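Ticket n° 2387 – Drenberg, roman jeunesse – fichier numérique, chapitres manquants
Statut : en cours
Ouvert le 10/26/22

Bonjour à toute l'équipe,

Je vous écris au sujet du tome 2 de la saga Drenberg, que j'ai acheté chez vous en format epub pour ma liseuse (le tome 1, je l'ai en papier, et je l'ai dévoré en mai, dans le train, en ratant presque mon arrêt !). J'attendais cette suite avec une impatience pas très raisonnable pour une adulte, et voilà que je me retrouve coincée au pire moment.

Je vous explique. La jeune cartographe arrive enfin devant la porte de Pesow, elle a recopié les runes sur sa manche, elle pose le pied sur la première marche… et je tourne la page, et là je suis déjà dans le royaume de Beyene, avec un dragon blessé que tout le monde a l'air de connaître sauf moi. J'ai d'abord cru à une ellipse – l'autrice aime bien ça – mais la table des matières passe du chapitre 17 au chapitre 20. Il me manque donc deux chapitres entiers, et sûrement les plus beaux.

Ce que j'ai déjà essayé de mon côté :

Supprimer le livre de la liseuse et le télécharger de nouveau. Même saut, au même endroit.

L'ouvrir dans l'application Fement sur mon téléphone. Pareil, sauf que la carte du royaume s'affiche en plus à l'envers (ça, je peux vivre avec).

Redémarrer la liseuse, vider le cache, changer la police. J'ai même lu la fin du chapitre 17 en très gros caractères, au cas où quelque chose se cacherait derrière un saut de page. Rien.

La fiche du livre sur votre site annonce 400 pages et mon fichier en affiche nettement moins, mais je sais que ça dépend de la taille du texte, alors je ne sais pas si ça vous aide.
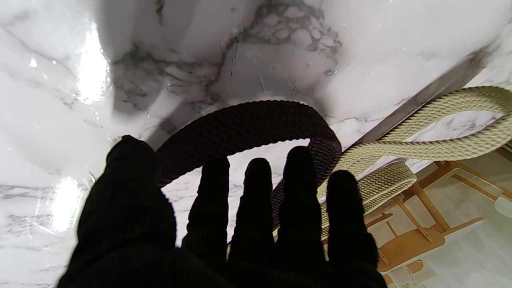
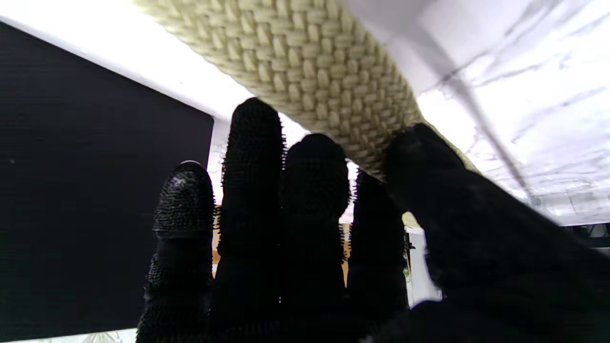 Bonjour, merci pour toutes ces précisions, elles nous font gagner du temps. Nous retrouvons bien le saut entre les chapitres 17 et 20 dans la première version du fichier livrée par l'éditeur. Une version corrigée est en ligne, mais votre compte reste rattaché à l'ancienne. Pouvez-vous vous déconnecter de Fement, retirer l'appareil de la liste « Mes lectures », puis vous reconnecter avant de relancer le téléchargement ? Vos annotations seront conservées. – Assistance Fement

Re-bonjour, et merci pour la réponse rapide !

Alors, c'est à moitié réglé. Sur le téléphone, les deux chapitres sont là, j'ai vérifié les titres en fermant presque les yeux pour ne rien me divulgâcher. Par contre, sur la liseuse, j'ai toujours l'ancienne version, et l'appareil refuse de disparaître de « Mes lectures » : je clique sur Retirer, la page se recharge, il est encore là. Est-ce que vous pouvez le détacher de votre côté ? Lire sur le téléphone, je veux bien pour dépanner, mais pas pour la traversée de Pesow.

Et pour la carte à l'envers, je confirme que la nouvelle version n'y change rien, le nord est toujours en bas.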